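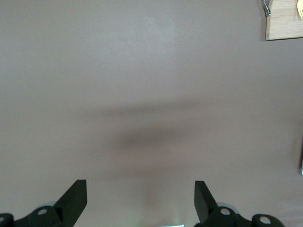 Yetunde Eze wrote back after my last post that I was sanding my primer far too early, and that if the paper clogs in the first few strokes the stuff isn't ready. She leaves hers overnight in a heated garage and longer in March. I had been giving it 4 hours because the can said so.

So I did the second fender her way. It's the left rear off the old wagon, the one with the parking lot dent. The filler work was already finished and blocked flat. I cleaned it with wax and grease remover, wiped it dry with a separate cloth, and shot two coats of the Trisar high-build. Then I shut the door and went in to eat.

The next morning I put on a guide coat, just a light dusting of black from a spray can, and blocked it with 400 wet. The paper cut clean the whole way. On the first fender I went through six sheets and most of them were loaded up with gray paste. I used two on this one.

I did find a low spot near the wheel arch where the black stayed put. It was small enough that I filled it with a skim of glazing putty and spot primed over it. I also went through to metal on the body line, which I do every time. Tape on the line would fix that and I keep forgetting to buy the narrow roll.

Fabian Egger asked what gun I use. It's a Sovach gravity feed with a 1.8 tip for primer. I paid $164 for it with the regulator. The tip that came with it is a 1.4 and it spits with anything thick.

Next is the tailgate. It has rust along the bottom seam, so there will be some cutting before any primer goes on. I still need seam sealer and a new respirator cartridge.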